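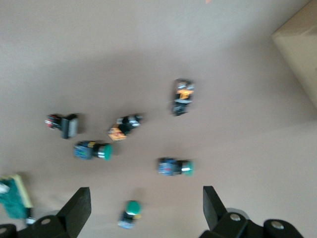 Switch sorting, June update

Quick one from the Zakmont bench, more next issue. We're at 93 usable demos of the pushbutton task, target is 400 before anything gets trained. Slow going but the pace is picking up.

Task for anyone new - pick up a switch, put it in an organizer, arm home, save. Switches get tossed on the table fresh every time, no neat rows please. Lying down, standing up, all of it. The Flastville set was too tidy and the policy fell apart as soon as a button pointed the wrong way.

Green caps are going OK. The orange and black bodies are harder, operators keep changing there minds about where to grab and you can see it in the data. Pick a grip and commit. If you fumble, keep recording and recover, we want those too.
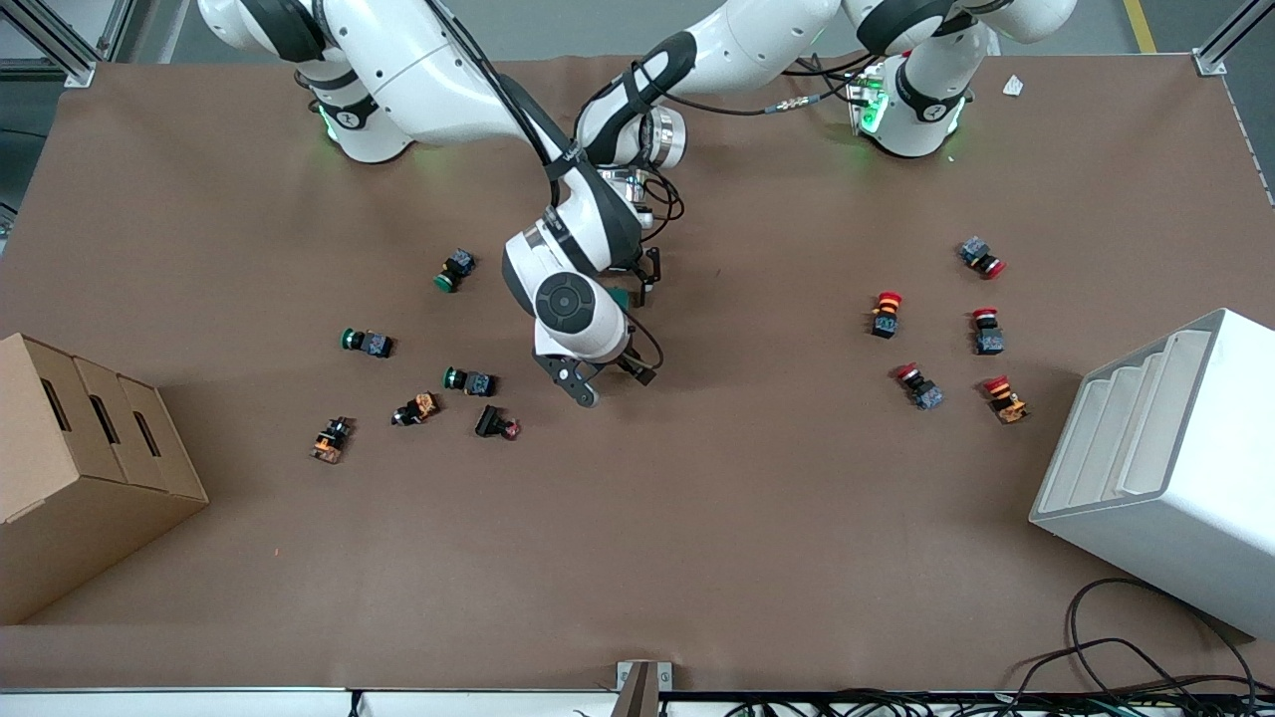
Red mushroom caps stay in the mix, so do the plain pushbuttons. Don't split them into separate sessions. Wrist view and table view both need to be live before you hit record - we lost almost 4 hours to a dead wrist stream last time and none of it is usable.

Labels: use the Zosemov sheet, not the old one. Þrastardóttir wants their copy in the same format so spelling matters, "push button" is 2 words in the sheet, dont ask.

Evening slots still open. Sign up on the usual page.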